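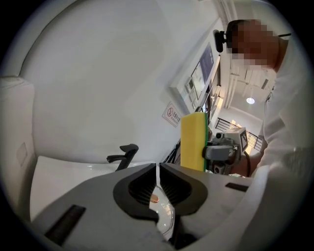

Au lavabo, l'éponge jaune et verte et le robinet noir mat.

Le calcaire, chapitre suivant

Notre dernier numéro évoquait en trois lignes la dureté de l'eau à Grerncombe. Nous pensions le sujet clos. La boîte aux lettres de la rédaction en a décidé autrement : 23 courriers, dont un de quatre pages avec schéma de chauffe-eau, et une carte postale où figure le seul mot « Enfin ! ».

Reprenons donc. L'eau du bourg vient de la nappe de Clilden, qui traverse beaucoup de craie avant d'arriver dans nos bouilloires. À 30 degrés français, elle est dite dure. Les anciens la disaient « bonne pour les os », ce qui console mal devant une pomme de douche dont deux trous seulement fonctionnent encore, et dans des directions opposées.

Siriporn Klinhom, plombière rue du Lavoir, a bien voulu répondre aux questions les plus fréquentes. Le vinaigre blanc ? Oui, tiède, une demi-heure, sur l'inox et la céramique. Jamais sur le marbre, et elle nous prie d'insister, car elle a vu passer à l'automne une tablette de cheminée qu'on avait voulu « raviver ». Sur les robinets à finition noire, que tout le monde fait poser depuis trois ans, prudence : un chiffon doux, de l'eau savonneuse, et on essuie. Le côté vert de l'éponge y laisse des rayures que la garantie ne couvre pas. Quant au bracelet magnétique à enrouler autour du tuyau d'arrivée, Mme Klinhom a souri et a repris du café.

Reste la question de l'adoucisseur. Theerawat Sombatkul en a installé un au sous-sol en mars et nous a transmis ses comptes avec une franchise qui l'honore. Devis : 2 000 euros. Facture : 2 099, la différence correspondant à un raccord que personne n'avait prévu et que l'installateur a qualifié de « petit ». Depuis, ses verres sortent limpides du lave-vaisselle, son savon mousse trop, et il porte des sacs de sel dans l'escalier. Il ne regrette rien - sauf l'escalier. Son thé, en revanche, a changé de goût, et le ménage est partagé sur le point de savoir si c'est un progrès.

Plusieurs d'entre vous demandent si la commune ne pourrait pas traiter l'eau à la source. La question a été posée en réunion publique au mois d'octobre. Il a été répondu qu'une étude était à l'étude. Nous suivrons cela avec la patience des stalactites.

En attendant, la salle Owen accueillera un atelier d'entretien à 18 h 30, à la date affichée sur la porte. Apportez un mousseur de robinet entartré, vous n'aurez pas à chercher loin. Le vinaigre est fourni, les fenêtres seront ouvertes, prévoyez un pull.

Un dernier mot pour la lectrice de l'impasse Varo qui nous propose d'échanger sa bouilloire contre une neuve « au titre du patrimoine géologique » : nous avons transmis au musée, qui n'a pas encore répondu.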